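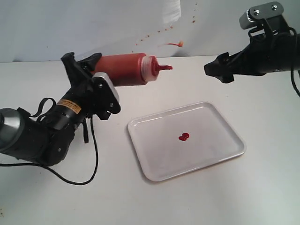

Pornby sauce swap returns with 83 entries and a new green tomato class

2 August 2024

The Pornby Sauce Swap is back at the market hall this month, and it's bigger than ever! Entry forms closed last night with 83 home-made sauces, chutneys and ketchups on the list, against 40 last summer, and the organisers have had to borrow trestles from the cricket club at Stanham to fit everything in.

If you've never been, the idea is lovely and simple. You bring two jars or bottles of something you've made, one for the tasting table and one for the swap, and you go home with somebody else's. Money doesn't change hands for the sauces, although there's a small charge for tea and a bread roll (you'll want the roll, there is a lot of dipping).

Luana Amaral started the swap in her own kitchen after a glut of tomatoes left her with more ketchup than her family could eat. "I had it in the cupboards, under the stairs, in the bath at one point," she said. "I asked the neighbours if they'd take some, and they all turned up with jars of their own. We had plum, we had rhubarb, we had one made with beetroot that I still think about."

Tomato ketchup is still the most popular class, and the arguments over it are as fierce as you'd hope. Smooth or lumpy? Malt vinegar or cider? Cloves, or no cloves at all? Last year's winner was a dark, smoky one cooked down overnight in a slow oven, and its maker has kept the recipe to herself ever since, despite a good deal of pestering from this newspaper.

New this time is a class for green tomatoes, which should please anyone whose greenhouse has been sulking through the cool weather. There's also a hot sauce table, run by Mudassar Baloch of the Lagman Allotments, who grows his own chillies from seed and starts them off on a windowsill in December. He's bringing milk for those who overdo it.

"People think it's all about heat, and then they try one with roasted carrot or a bit of mango and their whole face changes," he said. "I've got one with gooseberries this year. I've never been so pleased with anything in my life."

Children can enter too, in a class of their own with a prize for the best label. The primary school has been busy with this one and we've had a peek at a few. Our favourite so far is a brown sauce called Kondutine, which comes with its own coat of arms and a warning to dragons. The young chef wouldn't tell us what the name means, or what's in it.

Luana asks that everyone labels their bottles with a full list of ingredients, with nuts, celery and mustard written in capitals. Lids should be new, and glass jars need to have been properly sterilised. Squeezy bottles are fine for the tasting table, and a good deal easier to handle when there's a queue.

The hall holds 400, and last year it was full by late morning, so it's worth getting there early if you have your eye on the chutneys. Doors open at 10am. Tasting goes on until 2pm, when the judges give their results and the swap itself begins. Parking behind the hall is being kept for blue badge holders and people unloading jars, but the Stanham bus stops right outside.

Entries left over at the end will go to the community fridge on Mill Lane, along with any spare rolls.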